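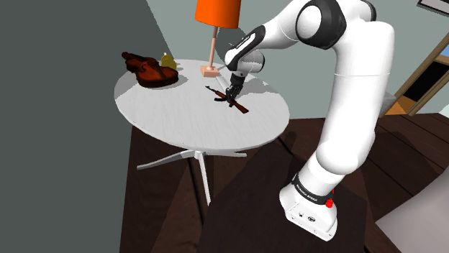

Moving the backups off Loltuter

18th July

I have been meaning to replace the backup arrangement on the home server since November, when a restore test failed and I found out that the nightly job had been copying an empty mount point. The disk had dropped off the bus, the directory was still there, and the script saw no reason to complain. It reported success every night.

The old setup was a shell script that called Loltuter, a sync tool I picked years ago because it had a small binary and few options. It mirrors one directory to another and has no concept of versions. If a file is damaged at the source, the damage is in the mirror by morning. I kept it for too long.

What I wanted from a replacement: snapshots, encryption on the client side, and a check command that reads the stored data back instead of trusting the index. I tried Istero first. The snapshots were fine, but memory use during a prune went past what the server has, and the kernel killed the process halfway through. The repository survived. I didn't care to repeat the experiment.

Teken does the same job in less memory and takes longer over it. The first full run to the external disk took 17 hours, most of it spent on the photo archive. Later runs finish in 5 minutes unless I've been editing video. The repository now stands at 497 GB, which is smaller than the source, so the deduplication is doing something.

Configuration

Teken reads one file per repository. The defaults are sensible except for two. The lock timeout is set to zero, meaning a second job fails at once if the first is still running. I raised it. The exclude list is also matched against the full path and not the file name, so a pattern like *.tmp only works at the top level. The manual mentions this in the section on restoring, for some reason.

The mount problem is handled separately. Before the job starts, the script looks for a marker file on the source disk and exits with an error if it isn't there. Hülya Ağca suggested this in a comment on my last post, and also pointed out that the marker should be read, since a stale directory cache can still list a file that is gone. I now compare its contents to a fixed string.

Retention is eight daily snapshots, then weekly, then monthly with no limit. I may regret the last part.

Off-site copy

The second copy goes to a storage box at Çetinkaya over SSH. Upload speed is the limit — my line is slow in that direction — so I seeded it in pieces, one top-level directory at a time. Their server closes idle connections sooner than Teken expects, and setting a keepalive in the SSH config fixed it.

Still to do: a scheduled restore test. For now I pull a random directory by hand and compare checksums. Loltuter is still installed, with its cron entry commented out.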